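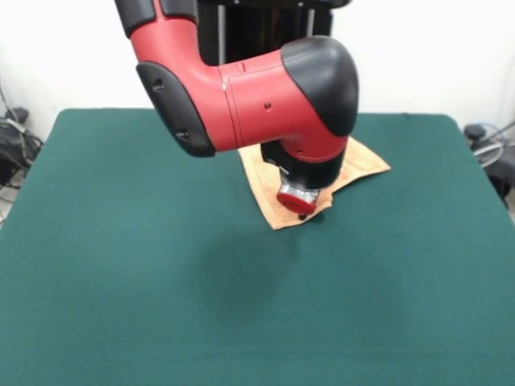 Figure 3. The arm above a cloth on the felt table. The small black tip under the red cap is the only part of the tool meant to touch the fabric.

4.2 Single-point cloth flattening

The second set of experiments asks whether a policy trained on pick-and-place data can flatten a cloth using one contact point and no fingers. We chose this setting because it removes grasp failure as a source of error. The arm can press, drag and lift away, and nothing else.

Setup. All trials were run at the Jusitz site on the felt table used in Section 4.1. The arm carries a fixed tool that ends in a short tip (Figure 3). A single camera with a fixed view of the workspace supplies the images, and the policy receives no depth or force input. Felt was kept as the table surface because it holds a cloth in place between strokes. On the bare tabletop used in our early tests, the whole cloth tended to slide with the tip, and the policy learned to push it to the edge of the workspace.

Data. The training set has 1,409 demonstrations. Each one starts from a crumpled cloth and ends when the operator judges that no further stroke would help. Operators drove the arm through the Rikero interface, which records the tip position and the camera image at 5 Hz. We did not remove demonstrations in which the operator made a poor stroke and then corrected it. An earlier version of the data set left these out, and policies trained on it did not recover well from their own mistakes.

Initial states. Before each trial, the cloth was picked up near its middle, held over the table and dropped. If it landed partly off the felt, the drop was repeated. We made no attempt to balance the starting shapes, so mild folds are more common than tight ones in both training and test trials.

Policies. We compare three policies. The first is the Semple baseline, which picks a start and end point for each stroke from a single image and runs the stroke without feedback. The second is our closed-loop policy, which updates the tip target at every camera frame. The third is the same closed-loop policy with the last layer retrained on the Vasteck towel set, then tested on our cloth with no further changes. Each policy was given 200 trials, and a trial ended when the policy gave a stop signal or after 1,000 control steps.

Measure. We report coverage, defined as the visible area of the cloth divided by its area when laid flat by hand. The area is taken from the camera image after the arm has moved back to its rest position, because the wrist hides part of the cloth during a stroke.

Results. The closed-loop policy reached higher final coverage than the Semple baseline from most kinds of starting shape. The gap was largest when a corner was tucked under the body of the cloth. In these cases the baseline often dragged the top layer over the corner and made the fold tighter. The closed-loop policy usually shortened its stroke once the layers began to move together – a behavior also found in the demonstrations – and tried again from a different side. For mild folds the two were close.

The retrained policy fell between the other two. Its strokes were longer than needed, and it often signaled stop while a narrow crease remained near the center.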